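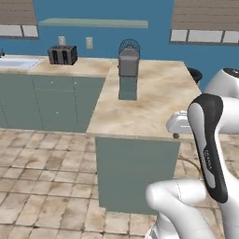
Simulated kitchen in Rutidia, with the white arm at the corner of the island counter.

Reference > Software > Robotics > Simulation and planning

Overview Architecture Planning Evaluation Related entries

Rutidia is a software package for planning and testing the movements of robot arms in simulated household rooms. It combines a scene builder, a motion planner, a physics layer and a set of tools for recording and replaying trials. The package is maintained by Wokia, a research software office in Ilitville, and is used mainly for work on kitchen tasks.

History

Work on Rutidia began as a replacement for an older planner known as Paulík, which could move a single arm among fixed boxes but had no means of representing doors, drawers or loose objects. Marek Pešek wrote the first scene format, and Anwara Fakir designed the planning interface that remains in use. The first public version was released in February with 6 kitchen layouts. A revised version dated Apr 24, 2022 added the replay tools and changed the way collision shapes are stored.

Architecture

A Rutidia scene is assembled from fixtures and objects. Fixtures include walls, windows, counters, cabinets and sinks, and are fixed in place when the scene is loaded. Objects include small appliances such as toasters, along with dishes and food items. The library supplied with the package holds 782 object models. Surface patterns for counters and floor tiles are chosen separately from the shapes they cover, so that one layout can be rendered in many finishes without any change to its geometry.

Each model carries two shapes. The first is used for rendering and may contain fine detail, such as wire mesh or window blinds. The second is a simplified collision shape used by the planner. Errors in early releases were often traced to a mismatch between the two, and the scene builder now reports any model whose collision shape extends well past its visible surface.

Motion planning

The planner receives a target position for the gripper and searches for a path through the joint angles of the arm. Paths are first found with a sampling method and then shortened. Counter edges receive special treatment: the hand is kept at a set clearance until it has passed the edge, after which a slower approach is permitted. Vratislav Štěpánek described this rule in the package manual as a compromise between speed and the risk of contact with the overhang.

Planning requests are limited to 200 milliseconds by default. If no path is found within that time, the planner returns its best partial result together with the name of the fixture or object that blocked the search. The limit may be raised for offline work.

Evaluation

The standard test suite contains 110 tasks, divided into reaching, placing and opening. Each task is run from several starting poses, and a trial is counted as failed if the arm touches any fixture other than the one named in the task. Radoslava Trnka, who maintains the suite, has noted that results depend strongly on the position of the robot base, and published scores are expected to state it.

Related entries

Collision checking; Scene description formats; Trajectory replay; Paulík (software)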